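The desk at the end of the day

My grandmother closed her sewing machine every evening at six, fitted the wooden cover over it, and set a bowl of oranges on top so that none of us would be tempted to open it again. I have been thinking about that bowl of oranges since May, when I started asking people how they finish work at home, now that so much of the work lives inside a laptop and the laptop lives wherever we last put it down.

Tala Kanaan keeps the books for Adlow, a little shop that sells lamp parts, and she does it from a corner of her living room in Hutville. For years, she told me over a very good pot of tea, her computer stayed open through dinner, through the dishes, through her son's piano practice, and she would drift past and answer one more message (it was never just one, of course). Then she began shutting it at 5:30 and clearing everything else off the part of the table where it sits. The mugs go back to the kitchen, and the receipts go into a shoebox that once held her husband's hiking boots.

I liked the idea so much that I went home and tried it myself. I have 3,566 unread messages, and I'm ashamed to say I used to look at that number right before bed.

A closed lid with plenty of bare table around it, and a laptop with the lid partly down:
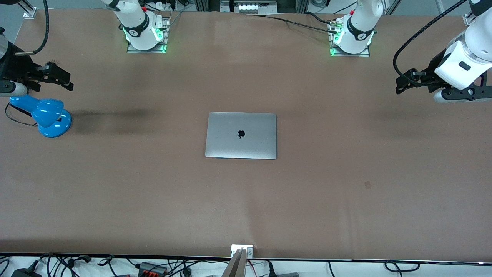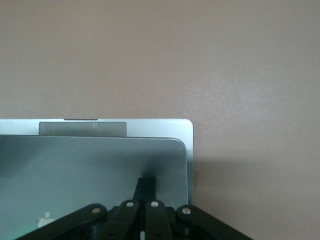
Should I shut a laptop down every night, or is closing the lid enough?

Closing the lid is enough on most nights, because it normally puts the computer to sleep with your work still in place. A full restart every week or so is a good habit, and it gives waiting updates a chance to finish.

Golshifteh Dehghan, who teaches evening classes in bookbinding, has a gentler version of the same routine. She leaves herself a paper note for the morning, one line long, and slides it under the computer before she goes to make supper. "If it's written down, I don't have to carry it around the kitchen," she told me. Some of her notes are wonderfully unhelpful. One said only "the green thread, ask," and she spent half a morning wondering whom.

Her brother-in-law Fadi Mansour thinks we are both a bit much. He closes his laptop when the soup boils over and opens it when he remembers where he left it, usually the stairs. He is a cheerful man and sleeps like a stone, so I haven't tried very hard to convert him.

As for me, I'm up to 11 evenings in a row with the lid down before supper, and I've bought a bag of oranges.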